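Egan, 21 August 2024

# Free Laundry Nights Are Coming Back to Egan, and This Time There Are Stories Too

Good news for anybody in Egan with a full hamper and a free evening! Free Laundry Night returns to the Trurna Community Center in September, with longer hours, a shelf full of library books, and enough detergent on hand to keep the whole east side smelling clean through the fall.

The program started last winter as a one-time thing. The center had opened its laundry room to neighbors during the cold snap, when pipes froze in a good number of the older apartments along Mill Street, and people kept asking when the next one would be. So there was a next one, and then another, and by spring the sign-up sheet by the front desk was filling before lunch. Across the whole first season, 286 loads of wash went through the room, and 92 households signed up at least once.

Those are great numbers for a town our size, and they only tell part of it. Families came in with comforters that won't fit in an apartment machine. High school athletes brought team uniforms. One group of neighbors from the Clunevness Apartments made a regular evening of it, with a card game going at the folding table and a slow cooker of chili plugged in by the door. (The chili is expected back. We asked.)

Money for the new season comes from a grant from the Clunevness Neighborhood Fund, which will cover water, power and supplies through the end of the school year. Astix Hardware on Front Street is chipping in too, with drying racks, clothespins and a big stack of mesh bags for socks and small things. Anyone who has ever fished a baby sock out of a door seal will understand why the mesh bags got a cheer at the planning meeting!

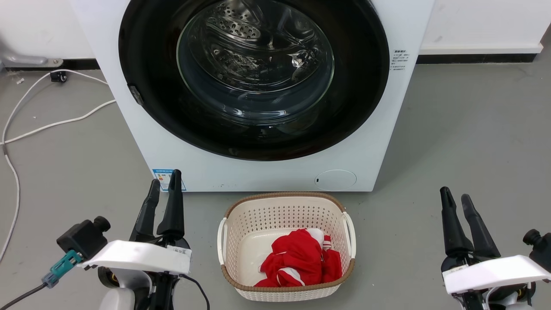 *A front-loading washing machine, with the drum showing through the door glass.*

The evenings will run every week from 4 p.m. until the last load is out, and the last load has to be started by 8. Each household can do two loads per visit. Detergent is free, and there will be an unscented kind for people with allergies or sensitive skin, something a lot of visitors asked for on the spring comment cards. You're welcome to bring your own if you have a favorite. Please don't bring dye, rugs with rubber backing, or anything with oil or gas on it.

There are 20 places on the list each evening. Sign-up opens at noon the day before, either at the front desk or by phone, and staff will hold a place for 15 minutes past your start time before they call the next person. If you can't make it, a quick call helps a lot, as there was a waiting list nearly every week in the spring.

Now for the part that has kids around here excited. The Egan Public Library is bringing its book cart over every laundry night, and a children's librarian will read out loud in the room next door at 5:30 and again at 6:30. The cart has room for 100 books, and the library plans to swap them out every couple of weeks so regulars don't run out of new things to read. You can check books out on the spot, and you can sign up for a library card at the cart too. Kids can return their books there or at either library branch, and there are no late fees on children's books.

Grown-ups get something as well. The first night of each month will include a short mending class, taught by members of the Trurna Quilting Circle. The first class covers buttons and hems, the second is all about zippers, and after that they'll take requests. Bring whatever has been sitting in your closet waiting to be fixed! Needles, thread and a coffee can of spare buttons will be on the table, and if you've got buttons to give away, the circle would love to have them.

A few practical notes for first-timers. Parking is in the lot behind the center, and the side door closest to the laundry room has a ramp. The number 4 bus stops across the street, and the last one heading downtown leaves at 9:10. The drivers are used to seeing laundry bags by now, but carts have to be folded before you board. Children are welcome as long as a grown-up stays in the building with them. There's a water fountain in the hall, the vending machine takes coins and bills, and the wireless password is posted by the front desk.

People who can't get to the center haven't been forgotten. A pickup service for older residents and anyone recovering from surgery is being tried out this fall on the streets between Trurna Park and the river. Bags will be picked up in the morning and brought back folded the next afternoon. Space is limited for now, and the front desk is keeping a list of interested residents in other parts of town so the route can grow if the trial goes well.

The center could still use a few things before opening night: laundry baskets in good shape, wooden hangers, an ironing board or two, and board games with all of their pieces. Drop-offs are welcome any weekday between 9 and 5. Picture books in Spanish are also on the library's wish list for the cart.

The season opens the first full week of September, and there will be lemonade and oatmeal cookies for everyone who stops by, laundry or no laundry. Sign-up for that first evening follows the usual rule, at noon the day before.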